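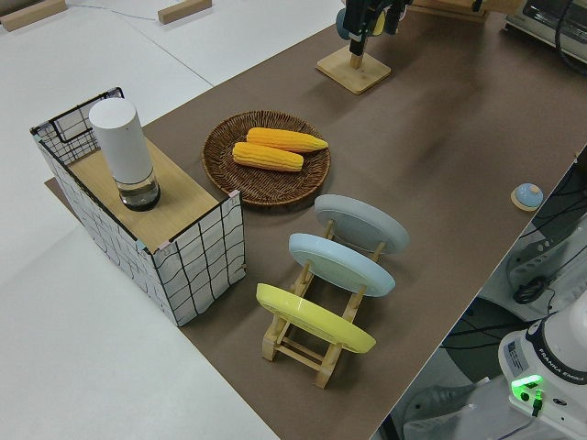
Rovden Community Kitchen and Meals Program
Progress report to the Ndlovu Fund
August 22, 2018

Summary

The program is on schedule in most areas. We have served 3,362 meals since the grant period opened in May. The delivery route to Nirine is running, the cooking classes have started, and the cold storage work is late. Spending is within budget overall, with one line over and one line under, as explained in the section on money.

Meals

Lunch is served on weekdays at the Rovden hall and packed for delivery in the same kitchen. We had planned to serve more people in the hall than at home. It has gone the other way. Many of the older residents asked for delivery once the hot weather set in, and we expect some of them to return to the hall in the fall.

The menu changes every two weeks. Soups were dropped for the summer and replaced with cold grain salads, which came back uneaten more often than we would like. Chicken and rice, bean stew and baked pasta are the dishes people ask for again. We have cut the salads to one day a week and put the money toward fresh fruit.

Low-salt meals are now cooked as a separate batch and marked on the lid. Before June they were portioned from the main pot before seasoning, and there were mistakes.

Delivery

There are two routes. The Rovden route is short and can be finished in an hour. The Nirine route takes most of the lunch period, and the last stops were getting their meals late. We now load Nirine first and send it out before the hall opens. Complaints about late meals have stopped, but the kitchen has to start earlier, and the extra staff time is not in the original budget.

The used van bought with grant money needed a new alternator in July. We borrowed a car from the parish while it was in the shop. No deliveries were missed.

Cooking classes

The classes are for people who live alone and have stopped cooking. We have finished two courses. Each one covers shopping for one person, using up leftovers, and simple breakfasts. Attendance was good at the start and fell off toward the end of the first course, mostly on account of the bus timetable. The second course was moved to late morning and held its numbers.

People asked for printed recipes in large type. We have made these and leave copies at the hall — they go quickly.

Cold storage

The walk-in cooler is not yet installed. Trokard, the supplier, delivered the panels in June, but the compressor was the wrong model and had to go back. The replacement is promised for September. Until then we are using the two chest freezers and buying fresh goods in smaller amounts, at a higher price.

Money

Food is over budget because of the small orders. Equipment is under budget because the final cooler payment is still being held. We ask permission to move part of the unspent equipment money to kitchen wages for the rest of the grant period, to cover the earlier start. A revised budget sheet is attached.

Next period

We will install the cooler, begin the third cooking course, and survey everyone on the Nirine route about portion size and menu. Results will be included in the next report.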